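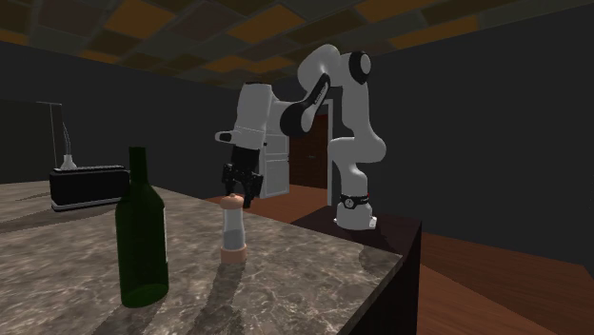

Can a person with no programming experience teach a robot arm a kitchen task?

Most people can do so within a single session, provided that they are able to show the task by hand or by remote control, and that the arm records each movement as it is made.

Pestow opens simulated kitchen to remote teaching of robot arms

Sulton, April 27, 2018 — Pestow today announced the opening of Onyshchenko, a simulated kitchen in which people may guide a robot arm through household tasks from a desk, using a hand-held controller. The recorded sessions will be used to train arms to carry out the same tasks without a person at the controls.

Onyshchenko has been developed over 13 months at the company's offices in Sulton, in partnership with the training provider Skudberg. It is the first part of a wider programme of work on robot teaching, under which Pestow intends to gather 1,000 complete demonstrations by the end of July.

Teaching by demonstration is well established on the factory floor, where an operator may take hold of an arm and move it through a job by hand. The method suits fixed work in which each part arrives in the same position. Household work is less orderly. Objects are set down in different places and at different angles, and they often stand close to other things which must be left alone. A teacher must therefore show the same task many times, with small changes between one attempt and the next.

Carrying out so many attempts on physical equipment takes up a good deal of staff time, as the worktop must be put back in order after each one. In the simulated kitchen, a new attempt may be started at the press of a button, and the position of every object may be altered before the arm moves. Teachers may work from any site with a suitable connection.

During a session the teacher holds the controller in one hand, and the arm follows the movement of the hand. A trigger opens and closes the gripper. The teacher may choose between a view of the whole worktop and a close view from the wrist of the arm, and may change from one to the other at any time. Trials carried out by Pestow over the winter found that new teachers tended to remain with the wider view for too long and to bring the gripper down at a slight angle.
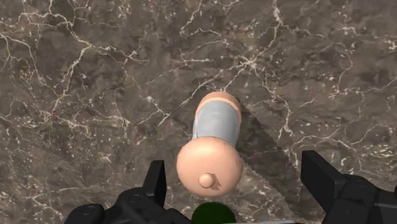 Those who changed to the wrist view before the final approach made fewer corrections, and the introductory lesson has been rewritten with this in mind. It now asks each teacher to pause over the object, to check the space on both sides of the fingers, and only then to lower the arm. The pause is kept in the recording. Pestow considered removing such pauses at an early stage of the work, but decided that a careful approach was part of what the arm ought to learn.

The first set of lessons comprises 8 tasks, all of them based on objects that might be found on a kitchen worktop. They begin with reaching for and lifting a single upright object and go on to moving that object past its neighbours. Shapes have been chosen with some care. An object with a narrow middle and wider ends may be held in more than one way, and two teachers will often disagree over which is best. Both choices are accepted, so long as the object is set down upright at the end of the task.

Each recording holds the path of the arm, the opening of the gripper and the views from the cameras in the simulated room. Failed attempts are stored separately, with a short note from the teacher where one has been given. Sessions in which the connection has dropped are removed.

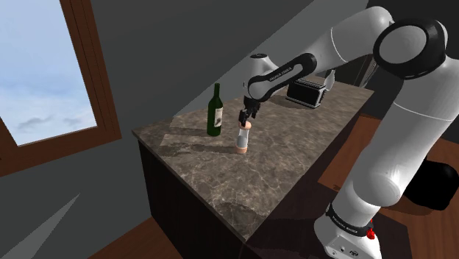

The robot arm at the worktop in Onyshchenko, with its gripper pointing down at the shaker.

Skudberg will be responsible for the training and support of teachers. Its first intake will consist of 50 people, drawn from catering, care work and retail. Applicants need no knowledge of robotics and will not be asked to write any code. Each teacher will receive a controller on loan and will be paid by the hour, with practice sessions paid at the same rate as recorded ones. Pay will not depend on the number of successful attempts — a condition that both parties agreed at the outset.

Pestow will also make a smaller number of recordings by direct hand guidance at its Sulton workshop, where staff will move a physical arm through the same tasks. The two kinds of recording will be kept apart and compared. The company expects hand guidance to give smoother paths, while remote control may offer a wider range of approaches. It makes no claim at this stage as to which will prove the more useful in training.

Findings from the first set of lessons will be published on the Pestow website, together with the lesson notes given to teachers. Universities and colleges wishing to make use of the recordings for research may apply in writing. No charge will be made for teaching or study, although applicants will be asked to set out how the material will be stored and who will have access to it.

Applications to join the first intake of teachers should be made to Skudberg. Introductory sessions will be held online in the evenings as well as during working hours, and a recorded version with subtitles will be supplied on request.

Notes to editors

Pestow develops teaching and control software for robot arms and is based in Sulton.

Skudberg provides workplace training in technical subjects.

Requests for further pictures, or for a remote demonstration of Onyshchenko, should be sent to the Pestow press office.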